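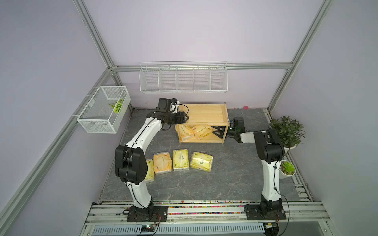 Soft pack (tissues and wipes)

A soft pack is a flexible plastic wrapper that holds a stack of paper tissues or wet wipes without a carton around it. The word is used both for the wrapper and for the whole article with its contents. Soft packs are sold one by one or in larger bundles, and in the home they are often kept together in an open box, a basket or a drawer. In the trade the name "film pack" is also met, and in older price lists "bag tissue".

Construction

The body of a soft pack is a tube of thin plastic film. The film is closed lengthwise by a seam, and at both ends it is pressed together by heated jaws, which gives the narrow crimped edge. The sheets inside are folded into each other, so that when one is taken out the next one follows a little. The opening is made along a perforated line or, for wipes, under a resealable label or a hard plastic lid.

Packs for dry tissues and packs for wet wipes can look very similar from outside. The difference is in the film and in the closure. Wet wipes need a film that does not let the liquid evaporate, and the end seals must be tight. A dry pack keeps out dust and moisture, but a small leak in the seal does no great harm to it.

Because there is no carton, the shape of the pack depends on its contents. A full pack is a cushion with rounded sides and can stand on its end if the end is flat enough. A half-used pack bends in the middle and will lie down.

Printing

The wrapper is usually printed before it is filled. The front carries the name of the brand and some decoration, for which leaves, flowers and small cartoon figures are popular. Long narrow packs often carry their text along the edges, and the reader has to turn the pack to read it. Color is commonly used to separate the varieties in one series, for example yellow for one scent and green for another, but there is no general rule, and the same color can mean different things with two makers.

Storage at home

Soft packs slide against each other. A pile of them on a smooth shelf will spread to the front after some time, above all when packs are pulled out from the bottom. For this reason many households use a box laid on its side, with the open part to the front. The top panel then becomes a small shelf, and the side walls hold the pile together. Light pine is a common material for such boxes. It is easy to carry and can be sanded again if the surface becomes rough.

The usual advice is to lay the first packs flat on the bottom, with the printed side up and the short end to the front, and to put the next ones on top. Full packs go below and opened packs go above. Two layers are enough for most boxes; with more, the lower packs are pressed and the sheets become difficult to pull out. Packs that do not fit can stand in a row in front of the box or hang in a wire basket on the wall.

Wet wipes are better kept with the label up – the liquid sinks slowly to the lower sheets, and it is recommended to turn unopened packs over from time to time. They should not lie in the sun or over a radiator.

The storage box in Bidholm

In Bidholm, the low pine box for soft packs is known as an "idby", after the workshop Idby, which made boxes of this kind in two sizes. The smaller one was 396 millimeters wide and the larger one 403, a difference so small that the two were often mixed up in the shops. Idby explained that the larger box was made for the packs of Lanar, which did not enter the smaller one in a straight row without being squeezed. The price list for December had 53 articles, and both boxes were on the first page.

The inner surface of the box was left without varnish. This was the subject of some disagreement, which concerned mainly wet wipes, whose wrapper may touch the wood for many weeks.

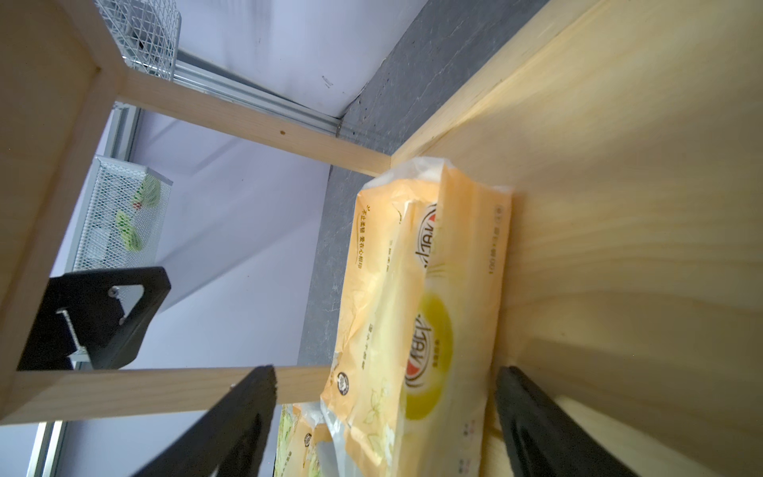

According to Kpodo, bare wood is no problem for a closed pack, but an opened one should never be pushed against it, and a thin sheet of card at the side costs almost nothing. Idby did not change the box, but later added a loose card lining which could be ordered separately.

Disposal

The empty wrapper is sorted as soft plastic where this is collected. A hard lid, if there is one, is torn off first and goes with the hard plastic. Used wipes belong in the household waste and not in the toilet.

See also

Tissue box cover
Refill pack
Wire basket
Drawer divider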